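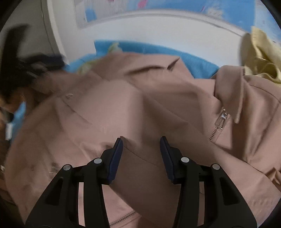
About Altside

Altside is a small company that records people doing ordinary household jobs with hand-held grippers, so that robot arms can later learn the same jobs. Most of our work is clothes: folding, sorting, turning sleeves the right way out, doing up buttons. We do it in real homes, on real beds and tables, with the garments people wear.

The company was started by Celeste Henríquez and Rodrigo Garrido, who met while repairing packing machinery at Barrios. Hubert Sutter looks after the hardware. Trinidad Villalobos runs the home visits and trains everyone who picks up a gripper. Ruairi Geddes checks the recordings before they go to a customer.

The jaw fault

Customers ask about this, so we keep the account here.

In July we were partway through a folding job for Rirotach, which we had named Jaltumville. Ruairi was checking a batch and found that the jaw width written in the file did not agree with the jaws in the video. The file said the grippers were closed on the cloth when there was plainly a gap between the pads. In other recordings the error went the other way.

Hubert took the grippers apart the same evening. The small magnet that tells the sensor how far the jaws have moved was held in with glue, and on one gripper the glue had let go. The magnet could turn a little inside its seat. It did not fall out, so the start-up check passed every time. On thick clothes with zips and seams the jaws take more side load, and that was enough to shift it.

A robot arm trained on those files would have closed too early or too late. With a jacket that means a dropped sleeve. With something heavier or sharper it could mean a hurt hand, and we treated it as a safety matter from the first day.

We told Rirotach before we knew how large the problem was. We then went back through all 2869 recordings in the job. The fault was present in 162 of them, all made with the same gripper. Those were withdrawn and recorded again at our cost. Nobody was injured and no arm had been trained on the bad files. 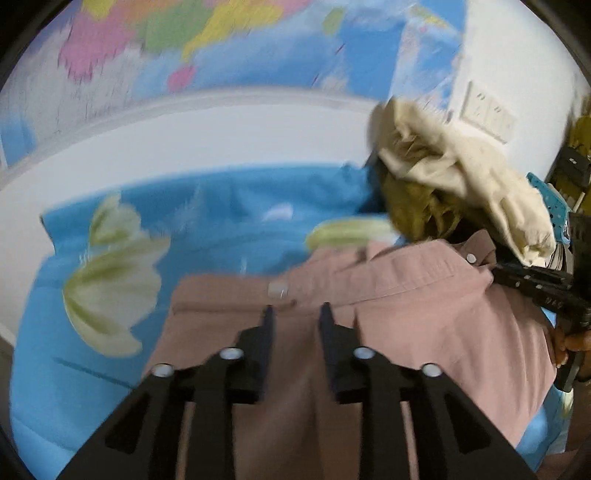
Gripper work on a pink garment, with a second gripper at the waistband.

What we do now

The magnet is held by a screw and a keyed seat. Glue is no longer used on any part that a sensor reads.

Each gripper is closed on a set of gauge blocks at the start and end of every visit, and the readings are saved with the recordings. If the two sets differ, the whole visit is put aside until Hubert has seen the gripper.

Grippers are stripped and inspected after 700 recordings, or sooner if one has been dropped. Anyone on a visit can stop the work if the jaws feel loose or catch, and they are paid for the full visit when they do.

The full fault report runs to 13 pages and includes the parts drawings. We send it to any customer or home host who asks for it. Hosts can also ask to see the gauge readings from their own visit.

Page last checked 31/03/2026 by Ruairi Geddes.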